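Getting Ready for a Food Festival, and Getting the Grease Out Afterward

29 March 2018

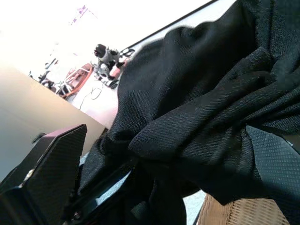

Black fabric in a heap, all folds and creases.

Festival season is coming up again and my inbox is filling with the same questions I get every spring, so I thought I would put my answers in one place. My family has worked a food booth every June for more years than I care to admit, and we eat our way down the row whenever we get a break. You learn a few things about carrying, keeping and cleaning up after that much good food!

Before you go, clear a shelf in the refrigerator. I know it sounds fussy, but you will come home with boxes (you always do), and there is nothing worse than standing there tired with a warm tray in your arms and a whole watermelon in the way. Put two ice packs in the freezer the night before, and line a cooler with an old bath towel so the boxes don't slide around in the car.

Take your own containers if the booth doesn't mind. I like the shallow square ones with clip lids. My Pirard set has been through 17 festivals and only one lid has cracked. Keep anything with sauce separate from anything fried or you'll have soggy fritters by the time you reach your driveway.

Meat and rice should go in the cooler as soon as you've bought them, and if it's a hot day and they have been sitting out longer than an hour, let them go. It hurts, I know. Fried dough keeps on the counter overnight in a paper bag, folded over loosely. Next morning give it five minutes in a hot oven, straight on the rack, and it crisps up beautifully. Please don't microwave it.

Flatbread is another matter. My neighbor Chaltu Ayele taught me to wrap it in a clean, barely damp dish towel and then slip the whole bundle into a plastic bag, and it stays soft until the next evening. She does the same with leftover pancakes.

Now for the grease. Blot it, don't rub, and do it before you eat another bite if you can. At home, lay the shirt flat on a towel, cover the spot with cornstarch and leave it 15 minutes. Brush that off, work in a drop of plain dish soap with your fingertips, and let it sit again while you put the food away. Then wash in the warmest water the label allows. Check the spot before you use the dryer! Heat sets whatever is left, and I have lost a good tablecloth that way. On dark clothes a grease spot can hide while the cloth is wet, so hang them up and look again by a window in the morning.

For the smoke smell, Getachew Tesfamariam, who runs the grill two booths down from ours, hangs everything outdoors overnight and then adds a cup of white vinegar to the rinse. I tried it last year and I'm a convert. Turn things inside out first so the sun doesn't fade them.

Rinse the cooler with warm water and baking soda, and leave the lid propped open until it's bone dry. Mine sits on the back porch with a wooden spoon holding it up.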